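Home Projects Site Visits Suppliers Contact

Search this site Enter keyword Go

I finally got out to the Kenby processing plant on Thursday, after missing the last two open days. It's a long drive and the final stretch is gravel, so if you go, fill the tank first (I didn't, and spent the ride home watching the needle).

Sanier is the main contractor, and they had us in hard hats and borrowed boots by eight. There were 37 of us, mostly suppliers and a few nosy types like me. The tour starts at the crushing circuit, and wow, it's big! The primary crusher is already on its footings and the conveyor out to the stockpile is nearly up. Our guide said the whole plant will take 2,000 tons of ore a day once it's running, and she'd clearly been asked that a lot because she had the number out before anybody raised a hand.

What I really wanted to see was the pipework, and there was plenty of it. Boonyarit has the piping and tank package, and their crew was fitting up spools on the leach tanks while we stood behind the rope. I could've stayed there all morning -- I used to do that kind of work and I still like watching a flange line up on the first try.

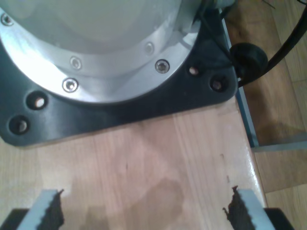
After that we walked over to the camp for lunch, which was chicken and rice and better than most site food I've eaten. There are 62 rooms finished and more on the way. The Wedance people, who are doing the power station, sat at our table and talked about fuel deliveries and how the January rains closed the road for 3 days. They've moved their tank farm to higher ground now, and it did look like a sensible spot.

I do wish we'd had longer in the control building. We got ten minutes, half of it spent signing in. Still, I came away with two business cards and a sunburned neck, and I've put my name down for the next one.

We use cookies to improve your visit. Accept Settings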